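Craft Table FAQ

I get the same handful of questions every time I mention my board-on-a-table setup, so I've finally put them all in one spot. If yours isn't covered, leave a comment and I'll add it when I get a minute (usually after the kids are down, so be patient with me!).

Why do you put a white board on top of a perfectly good table?

Mostly because I like the table! It's a light wooden one with lovely rounded edges and a honey colour I'd be heartbroken to scratch. I had one bad afternoon with a craft knife in the old house and learned my lesson. The board goes down first now, every time, and small dark bits show up on it straight away, so I spend a lot less time patting around for things I've dropped.

Does it slide around?

Mine did for the first week. I cut up a roll of that rubbery drawer liner and stuck a strip under each end, and it's been fine ever since. Haziq Ismail wrote in to say he uses blobs of poster putty, which sounds cheaper, but I haven't tried it on timber and I'd be a bit nervous about marks.

How big should the board be?

Measure your table and go a bit smaller at the back. I like to see some wood along the far edge so I know where I am, and my table has a little cut-out there that I'd rather not cover completely. Mine's 90 cm deep and I can just reach the far side without standing up. Any deeper and you'll be storing crumbs back there.

What's the clear rack for?

Small stuff! It's an open boxy thing with a divider down the middle, so I've got two sides to sort into – things I'm using today on one, things I've promised myself I'll get to on the other. I clear it right out before I start something new, otherwise the second side just fills up forever.

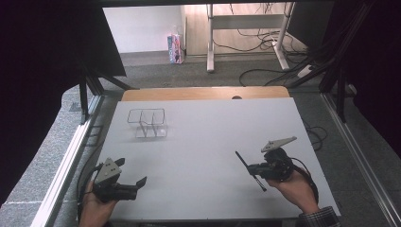
Clear rack up the back, thin black rod angled across the board.

Why keep the rack at the back left?

I'm right-handed, so the front and the right side are where everything happens. When the rack lived on the right I knocked it with my elbow constantly. Alistair Paterson is a leftie and has his the other way round, so go with whichever arm you flap about less.

Where did you get it?

A Zondstead clearance bin, 22 dollars, and I haven't seen the same one since. Sorry! Haldane had something similar in May but the divider was fixed too low for my liking. Check the kitchen organisers as well as the craft aisle, they're often the same sort of thing for less.

How do you clean the board?

Warm water, a drop of dish soap and a soft cloth. For pen marks I use a bit of rubbing alcohol on a cotton pad – test a corner first. Don't go at it with the green side of the sponge, I've dulled a patch on mine and it catches the light every single morning.

Isn't carpet a pain under a craft table?

A bit, yes. Grey carpet hides a lot, including things you'd quite like to find. I vacuum once a week and run my hand over the floor before I do. I also keep a paper shopping bag standing against the wall for offcuts and packaging, one of those bright printed ones that are too nice to throw out. When it's full, the lot goes to recycling and I start another.

Can I leave everything set up between sessions?

If you've got the room, go for it. I lift the rack off and wipe down, but the board stays put unless we've got people coming for dinner.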